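Card sorting: planner keeps choosing the wrong compartment in the divider box

ines_pacheco
Posted Sunday, 14:06

We're sorting small printed cards into a wooden box with two columns of compartments. Grasping is fine. The trouble is the step after it.

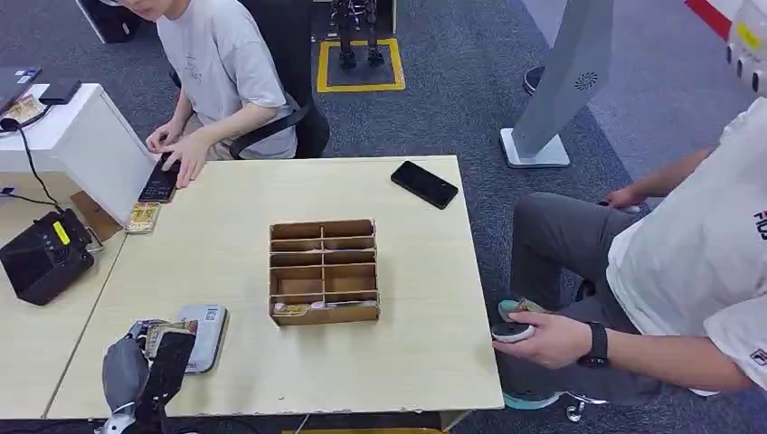

The planner picks a target compartment from the detected box pose, and on the upper rows it often goes one too high. The bottom left is reliable. I've got 236 logged attempts and nearly all the bad ones are upper row. Running Zomow 6 for planning, with the Nirkent pose node in front of it. Has anyone seen this?

collell_dan
Are you fitting the pose to the whole box or just the front edges? If the boards are a bit rough the edge fit wanders, and a small tilt at the bottom is a big error by the top row.

ines_pacheco
Front edges only. That's the Nirkent default.

svalente
I wouldn't blame the pose. Zomow pads every collision shape, and thin boards get padded on both sides. The compartment shrinks until the card plus fingers won't fit, so it takes the nearest one it thinks will. Look at issue 1631 on their tracker.

collell_dan
Then it would fail on the bottom row too. Same boards.

svalente
The approach angle is different lower down. On our rig the bottom row was always fine and the rest wasn't. Setting padding to zero on the shelves fixed it.

tern_and_kettle
Zero padding near a thin wooden shelf is asking for trouble. We broke a partition that way. Put it at 1 mm and slow the last part of the move.

ines_pacheco
Tried both. Padding down to 1 mm: 14 runs on the upper rows, 6 still wrong. Better than before, but not fixed. Then I plotted the box pose and there is a tilt in it, always the same way.

collell_dan
So it's the pose.

svalente
It's both – she did get an improvement from the padding.

ines_pacheco
I'm going to fit to the centre partition as well and leave padding at 1 mm. Imrie has a branch of the pose node that takes inside edges. Will post the logs when I've run it.

tern_and_kettle
Please post the config too. The inside edge option isn't in the docs.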